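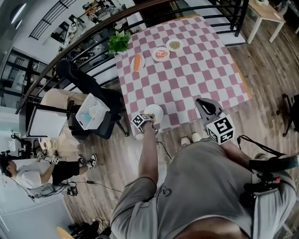

Melby table sets: gallery

This page covers the table laying work carried out on the upper landing in November. Notes were compiled by Shaimaa Tazi. The table is square, 130 cm along each side, and is listed in the furniture register as item 3924. It was chosen over the longer Gonar table for its reach: a person standing at the near edge can place a plate anywhere on the near half without leaning on the cloth.

Landing, mid-morning. Pink-and-white checked cloth, white plates. Three plates are set in a diagonal row on the far half, with a carrot on the left one, sliced red food in the middle and a small green heap on the right. A further round plate is at the front edge.

Cloth: the Mumari check, one size up from the table so that it hangs over the sides. It is washed at 40 degrees and ironed flat before use. Fold lines left in the cloth will tilt a light plate.

Plates: the plain white Zulu pattern, bought in packs of 6. Chipped plates are withdrawn and not replaced singly.

Laying order: far half first, then the near edge. Chairs are kept clear of the near side until the last plate is down. Clearing follows the reverse order, with food scraped off at the kitchen counter and the cloth shaken out last.

The round-table sets from the ground floor are listed on a separate page.

We use cookies to measure visits to this site. By continuing to browse you accept their use. Accept | Settings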